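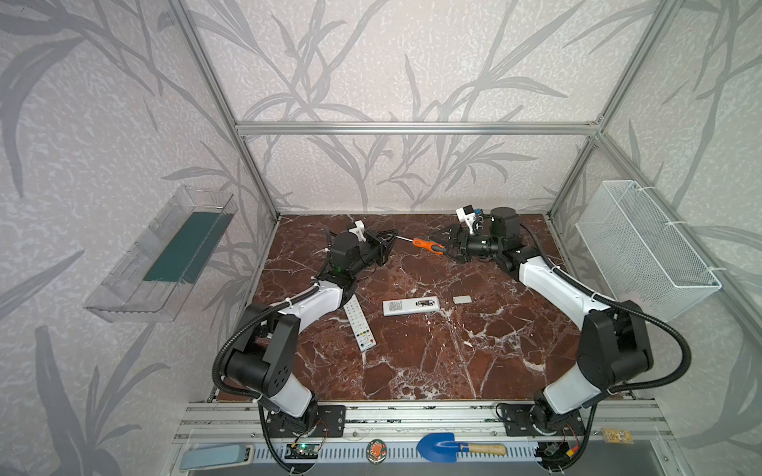 A reader in Strickland writes that I'm being unfair to wallpaper, and that if I'd spent a proper month living with a dark leafy print I would have stopped seeing it by the second week. Which is a strange thing to say in favour of something you've paid for by the roll.

The post that set this off was the one where I moaned about the quote for our back bedroom. For anyone who missed it, the figure was £316 for paper alone, on a room you can cross in four steps, and the paper was the mid-range one. Since then I've had more messages than I usually get in a season, nearly all from people who love their wallpaper and want me to love it too. I've read them. I remain where I was, more or less.

My trouble is with the claims. Sarnon, whose sample book has been on our kitchen chair since before Christmas, says its botanical range "brings calm to a busy home". How would they know? I rang and asked, and was told it was what customers reported. Which customers, and how many, the woman couldn't say. She did offer to send me the matching border.

Then there's the business about hiding bad walls. I've heard this my whole life, that a busy pattern covers a multitude of lumps. It may do, from the doorway, at night. Our hall was papered when we moved in and every lump was perfectly easy to find, and when the paper came off in June half the plaster came with it. Two days of filling and sanding followed. Paint would have made us deal with all that at the start, and I'd have been cross then and finished with it.

Paste-the-wall, I'll admit, sounds better than what my parents did with the trestle table and the bucket. I tried one strip of Pladum's in the cupboard under the stairs. It went up in ten minutes and I was nearly won over. The seam has opened at the bottom since. The instructions blame the wall.

Several of you asked about price per year, on the grounds that good paper lasts and paint needs doing again. One message put the life of a decent paper at 13 years. Fine, but does anybody still like a thing after 13 years? The rolls I've stripped out of this house were all in sound condition. They came down for being brown.

What I will say is that the small samples are useless. A piece the size of a paperback tells you nothing about a big repeat, and with the large leaf designs you might get one stalk and a bit of background. Grutance sells a longer sample for a few pounds and takes it off the bill if you order. I've got one taped beside the bedroom window now. Some mornings I quite like it. By teatime it looks like a dentist's.

The tin of off-white is still in the shed.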